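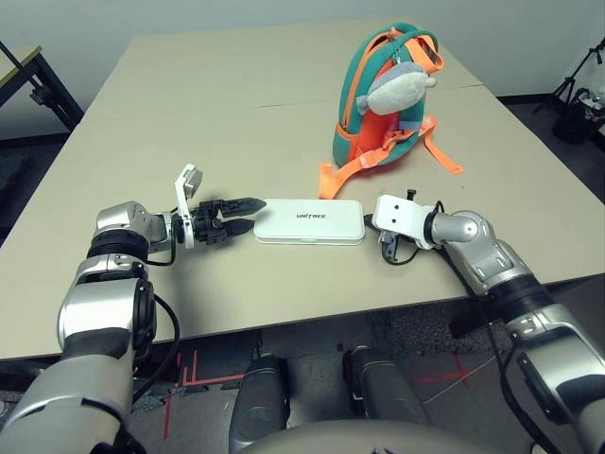
What happens to the packing staff when a station is automated?
They stay on the line. Each packer moves to kitting, exception handling or station reset, and the station log records which of these they did in each shift.

# Toststead packing station log

Records from the two-arm packing trial at the Toststead site, run by Brirkel from December. Each record covers one item handled at a table station, plus the staff action that followed it.

## Contents

- 3000 item records, 1189 of them with a staff intervention
- 6 staff roles, coded in `roles.csv`
- 2 shift patterns: early and late

## Fields

`item_id`, `station`, `arm` (left/right), `end_tool`, `outcome`, `staff_action`, `wait_s`

`end_tool` is set per arm. The two arms do not have to carry the same tool. `wait_s` is the time between a stop and the first staff input, in seconds.

## Known issues

- Late shift entries before the role change use the old code PK for all packers.
- Interventions under one second are merged with the next record.
- Staff comments were removed. Villanueva holds the originals.

## Use

Intended for staffing and workload studies. Do not use it to rate individual workers. Role codes were agreed with the shift leads and should not be remapped.

Maintainers: Abilio Mateos (records), Unai Sarmiento (role codes)

Search this site Go
Print this page | E-mail this page
Contact | Copyright Brirkel | Back to top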